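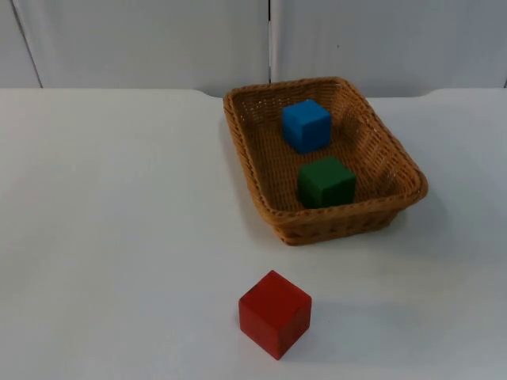
How do I clean painted wooden blocks and the wicker basket they're kept in?

Konrad Gajewski
Posted in Home and Kids > Toys
Viewed 3912 times

I've been handed down a lovely set of painted wooden blocks (Rudo, the older kind with the rounded edges) and a low wicker basket to keep them in. Everything has been in an attic for years and it smells like it. The blocks are a little sticky, a few have fuzzy corners where the paint has worn off, and the basket has gray dust packed down into the weave. My daughter is 14 months and most things still go in her mouth. What can I safely wash all this with, and how do I do it without wrecking the wood or the basket? I'd also love to know if a wicker basket is a decent place to keep blocks in the first place, or if I should get a box with a lid.

Joris Meijer
Top answer

Wipe the blocks one at a time with a cloth wrung out in warm water and a few drops of mild dish soap, wipe again with plain water, and dry them right away with a towel. Vacuum the basket first with the brush attachment, then go over it with the same kind of damp cloth and let it dry in moving air. Don't soak either of them.

Now the longer version, and I'll try not to get carried away, but I love old blocks!

Blocks first. Set out a bowl of soapy water, a bowl of clean water and a big dry towel. Wring the cloth until it doesn't drip. Sticky spots usually come from little hands and old juice, and they soften if you lay the damp cloth on them for a minute before rubbing. If a spot won't budge, put a bit of baking soda on the cloth and rub gently in the direction of the grain. Try it on one face before you do the whole set, because baking soda is a mild abrasive and can dull glossy paint.

Watch your cloth while you do this. A trace of color on the first wipe might be dirt, but if red or blue keeps coming off, stop. That paint isn't holding, and I wouldn't give those blocks to a child who is still chewing things. The same goes for anything that flakes or chips. And if you can't tell how old the set is, please look into the paint before she gets them. Old paint can contain lead, and washing does nothing about that. Don't sand it to find out, either! Ask the maker if they can date the set from the shape or the stamp, or have a block tested by a lab. Your local health department can usually tell you where.

Once you know the paint is fine, the fuzzy corners are easy. Where it's bare wood, rub lightly with 800 grit paper until it feels smooth to your thumb, then wipe off the dust with a barely damp cloth. It takes no time and they feel wonderful afterward. You can leave the bare patches as they are, or rub in a little food-safe mineral oil and buff it off.

Let the blocks dry with space between them. I stand mine on a cooling rack overnight and turn them before bed. Keep them off the radiator and out of the oven, since fast heat is how you get cracks.

For the basket, turn it upside down over newspaper and tap the bottom. You'll be amazed (and a bit disgusted) at what falls out. Vacuum inside and out, and then take a dry paintbrush, the cheap bristly sort, and work it along the weave and under the rim. If it has a braided rim, that's where all the dust hides, so spend your time there. Vacuum again. Only then bring out the damp cloth. If you wet it while the dust is still in, you get mud in the gaps and you'll be at it with a toothpick.

While it's damp, run your palm all over the inside. Any strand end that catches your skin will catch hers. Snip it flush with nail scissors. If the basket has gone a little lopsided in the attic, this is also a good moment to press it back into shape and weigh the corners down with a couple of cans until it dries.

On the last part of your question: an open, low basket is a great home for blocks. Air gets in, so nothing turns musty, and a toddler can see what's in there and help herself. Mine used to carry the whole thing from room to room and tip it out wherever I'd just vacuumed. A lid mostly gives you something to pinch fingers with.

Konrad Gajewski
Thank you, this is so helpful! Tapped out the basket tonight and you weren't kidding. I've written to Rudo about the age of the set and put the blocks up on a shelf until I hear back. One more thing, the smell. Vacuuming helped, but it's still there.

Joris Meijer
Put the basket outside in the shade on a dry, breezy day, upside down on a chair so the air gets under it. Then bring it in and leave it overnight in a big closed bag with an open jar of baking soda. Repeat if you need to. Mine took 2 rounds. The blocks can go in a bag with a jar of their own once they're completely dry. Skip the scented sprays, they just sit on top.

norkari_mom

I just wash ours in the sink, 10 minutes and done. Never had a problem. Flornus soap is nice if you can get it, smells like oranges.

Joris Meijer
A quick rinse is one thing, but please don't leave them sitting in the water. Wood swells, the paint lets go at the edges, and you don't always see it until weeks later.

norkari_mom
Ok fair, ours are the plain unpainted ones. A couple did go kind of rough, now that you mention it.

Briem

Adding a bit about the basket because I weave and could talk about this all day. A slight dampening now and then is good for natural wicker, especially in winter with the heat on. Dry strands get brittle and that's when they snap and poke. I mist mine lightly with plain water in November when the furnace starts up, and let it dry fully before anything goes back in. If yours is paper or plastic weave made to look like wicker, skip the misting. Paper goes soft. Wet one strand on the underside and pinch it: paper feels mushy, plastic doesn't change at all, and real willow or rattan stays firm but bends a touch more easily.

Also check for pinholes with fine powder under them. That's woodworm, and you'd want to keep the basket away from your blocks and furniture until it's dealt with. Dark speckles that smear when you wipe are more likely mildew. White vinegar and water, half and half, on a cloth, then out in the sun for an afternoon.

Enjoy the blocks! Old sets have such a good weight to them.

Konrad Gajewski
Sun 27 December
Update for anyone who finds this. Rudo wrote back, our set is recent enough that they still have the paint records, and it's all safe for little ones. Did the wipe-down as described and sanded the bare corners. The basket pinched firm so it got its misting too. Smell is gone after the second night with the baking soda. She got it all this morning and has been putting blocks in and taking them out ever since.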